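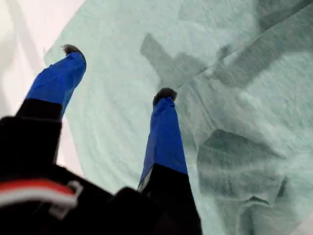 Figure 4. Wrist view of the two-finger gripper with blue sleeves and dark fingertip caps, fingers spread over a pale, blue-green surface.

5.3 Failure Analysis: False Contact on Low-Contrast Surfaces

Of the 743 grasp attempts logged in the main trial, the largest single group of failures came from the contact detector and not from the grasp planner. In these cases the controller reported that both fingers had reached the work surface when at least one of them had not. The arm then stopped its descent, closed the gripper above the target, and moved to the drop position with nothing held. We refer to this fault as early contact.

Early contact was first noted by Srithong during setup at the Pongsiri site, where it was put down to a poorly set force threshold. Raising the threshold reduced the number of early stops but led to a more serious problem. With the higher value, the arm pressed into the surface before stopping, and on one run the wrist load passed the safety limit and the drives shut down. The operator had to release the brakes by hand. No one was hurt, and the gripper was returned to service after inspection. All later runs used the original threshold.

The detector combines two signals. The first is the wrist force estimate, sampled at 300 Hz. The second is a visual distance estimate taken from the wrist camera, which tracks the fingertip caps against whatever lies behind them. Figure 4 shows the kind of view the visual estimate has to work with. The sleeves are a saturated blue and separate easily from the background. The surface behind them is pale, with faint streaks and swirls, and the darker shapes on it are blurred. A tracker that depends on sharp corners finds few of them in a view of this type, and most of those it does find lie on the gripper itself.

Review of the logs showed the following sequence. As the fingers came down, the number of usable background points fell below the minimum set in the Gralel tracking module. The module did not report a loss of tracking. It filled the gap with points on the sleeves and on the black gripper base, which do not move relative to the camera. The measured background motion therefore dropped to zero, and the detector read this as the arm having come to rest against the surface. A small rise in the force estimate, well within the noise of the joint sensors, was then enough to confirm contact.

The fault was made worse by the way the two signals were weighted. In the original design, the visual term could lower the force needed to declare contact by a factor of up to 4. This was meant to protect fragile items. In practice it meant that a bad visual estimate could cancel most of the margin in the force channel. Neither signal was checked against the commanded height of the arm, although that value was available at every control step.

We made 2 changes. A fixed mask now removes the gripper body, the fingers, and the sleeves from the area searched by the tracker, with the mask updated from the finger opening. The module also returns an invalid flag when too few background points remain, and the detector then ignores the visual term and slows the descent. Noiphan repeated the failed attempts from recorded data with both changes in place, and the early stops caused by frozen background points no longer appeared. A smaller set of early stops remained. These were linked to cable drag at the wrist and were present on the Drilton test bench as well.

Replay has clear limits. It tests whether the detector would have declared contact at the recorded moment, but it cannot show how the arm would have behaved after continuing its descent. The slower approach also adds time to each cycle, and we have not measured this cost over a full shift. Surfaces that give way under load are a further concern, as the force may rise too slowly for the threshold to act before the wrist limit is reached. The Gollside cell, which has a separate limit switch on the vertical axis, will be used for live tests of this case. Until those are complete, the revised detector should be run only at reduced speed and with an operator at the stop control.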